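Tallalance Craft Scale, set-up guide
Section 2: First use and zeroing

Read this before you put the batteries in. Takes 5 minutes, less if your table is level.

Max load 300 g. Anything over that and the display shows EEE. Take the load off right away.
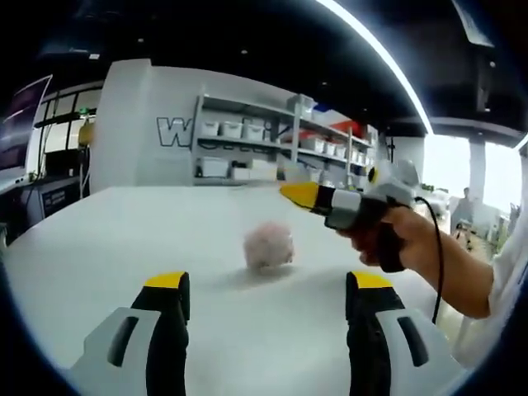
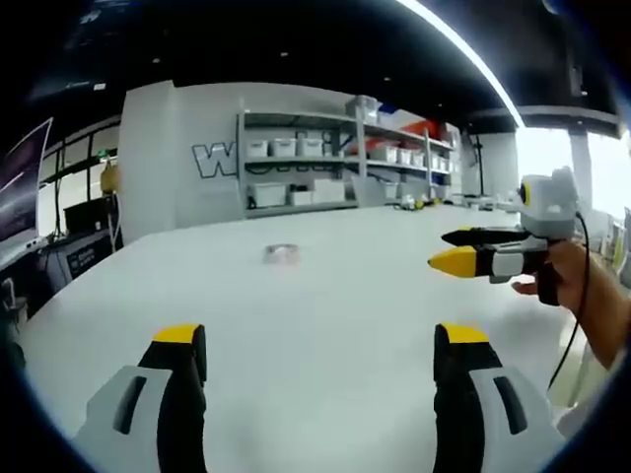 Pick your spot before anything else. The scale reads light stuff, so it notices every wobble, draft and crumb. Hard flat surface, no cloth, no cutting mat. A broad smooth white tabletop like the one in both photos is good, you can spot fluff and stray beads before they get under the feet. Keep away from fans, open windows, and the washer if its running.

1. Peel the film off the pan. Both sides.

2. Slide the battery door toward the back. Put in 2 AAA batteries, plus ends as marked. Don't mix old and new.

3. Turn the four feet until the bubble sits inside the ring. Back feet first, easier.

4. Press ON. Wait for 0.0. If you get a number instead, press ZERO once and let go. Holding it down opens calibration, see step 7.

5. Put your empty cup or dish on the pan. Press ZERO again. Display goes back to 0.0. Now add yarn, beads, pom-poms, whatever you are weighing.

6. Press UNIT to switch grams / ounces. The scale remembers the last one used.

7. Calibration. Only needed if readings drift. Hold ZERO till CAL shows, set the supplied weight in the middle of the pan, hands off the table. Wait for PASS. Remove weight.

Note: very light items may not register on there own. Weigh several together and divide.

Note: the scale turns itself off when idle. Your zero is lost, so redo step 5.

CAUTION: Don't press on the pan with your fingers to "test" it. This bends the sensor and is not covered.

CAUTION: Never rinse. Wipe with a barely damp cloth, batteries out.

Error codes
EEE overloaded
LO batteries low, change both
697 flashing, sensor not found. Batteries out, wait, batteries in. Still flashing? Contact Ernstead Support, Saturday mornings included, and have the serial no. ready (under the pan).

Next: Section 3, Counting mode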